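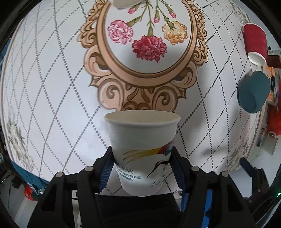

The August numbers for sleeve printing are in, and the ink migration problem on the Caldeira stock is confined to heavy solids. Line art and small type hold. A paper cup with a rolled rim, brushstrokes in yellow, red and blue and a few lines of small blue characters under them is a fair example of mixed coverage – broad color on top, fine text below. Jobs like that need separate density targets for the two areas.

On Tuesday the Fletby list member wrote:

> We ran 3000 blanks at the Hondach settings and
> rejected 300. Most failed on rub, not register.
> Do the same limits apply to table covers?

Replies in order.

1. Rub failures. Raise the dryer by 5 degrees and retest before changing ink. Sivov blanks tolerate this. I have not tried it on Caldeira.

2. Table covers. Different limits. Dotted diamond lattices show dot gain early, and a floral medallion with carnations in pink, deep red and yellow-orange needs its own proof. 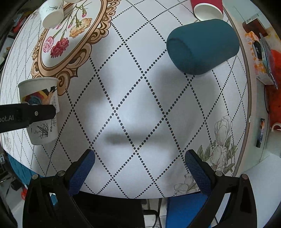

3. Sampling. Pull 9 blanks per stack, top to bottom. Log the stack position with each result.

Revised limits table to follow once the retest is done.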